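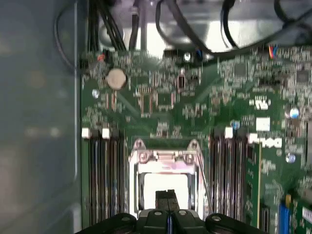

The motherboard is the large circuit board that ties a desktop computer together, and nearly everything else in the case depends on it in one way or another. Most are green, though not all, and a board in use usually has a good many cables passing over it, black ones looping across the top and small red and blue wires running down to a connector.
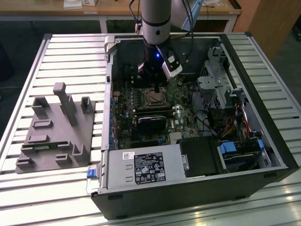 Early home machines often did without a separate board for sound or graphics, and owners who wanted more bought expansion cards and added them one at a time, over years. 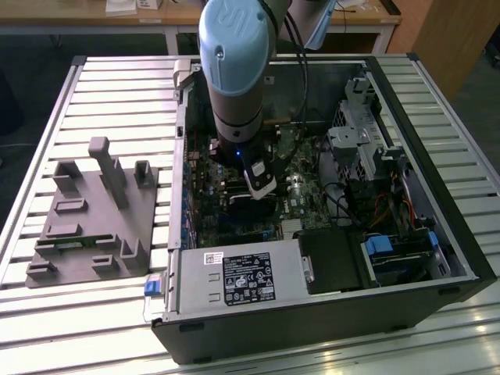

Sizes and layouts

Makers gradually settled on shared sizes, so a new board could go into an old case.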